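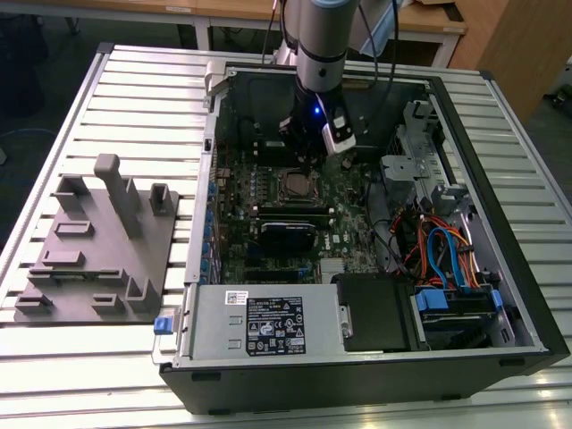

From: Bindu Kurian
To: urum-dev
Date: 19th December
Subject: Re: [urum-dev] Replacing the hand-written teardown order with the planner

Dinesh Sastry wrote:

> We ran the Narneleo planner against the desktop tower again. It now
> produces a full removal order from one overhead view, with no part
> list given up front. On 30 runs it came back with a valid plan every
> time. I would like to drop the hand-written order from Urum before
> the February release, so we stop keeping 2 code paths alive.
>
> Planning time is down to 6 seconds on the lab machine, and most of
> that is segmentation.

I have read the logs you posted and I don't think they show what you say they show.

"Valid" in the planner means the precedence graph has no cycles and every node has a grasp candidate. It says nothing about whether the arm can carry it out. Going by the logs, you executed 3 of the 30 plans. The other 27 stopped at the plan file. I would not call those runs.

My bigger worry is the processor. The graph has it as one node with one "lift" action. There is a retention bracket all the way around it, and the bracket has its own lever, and the lever has to come up before anything else does. In the hand-written order those are separate steps with a force limit on each. In your plan files the bracket is merged into the processor segment, I assume because they are right up against each other and sit at nearly the same depth. So the planner is happy to close the fingers on the pair of them and pull. Please tell me I have misread that.

Cables are the other thing. I searched the output for any node labeled as a cable and got the big power bundle, once, as a rigid body. The blue SATA cables are missing completely. The collision checker treats whatever isn't in the graph as free space, so a path over the drive bay will look clear when it's not. Ravindran reported the same problem on the Jitham branch and I can't find a fix that was merged.

On planning time: 6 seconds is fine, I have no complaint there. It was never what slowed us down. Recovery after a bad grasp was, and the new code has no recovery. It throws and exits.

What I would want before the old path goes:

- the bracket and the processor as separate nodes, with the lever step in between
- unknown space treated as occupied unless somebody overrides it
- all 30 plans executed, with the failures posted along with the successes
- the force limits carried over from the old config (they are not in the new one, I checked)

Lakshmi offered to write the segmentation test if you send her the raw depth. The color images alone won't help her.

Until then I'm against removing anything. Put the planner behind a flag, default off, and I will review that patch this week.

Bindu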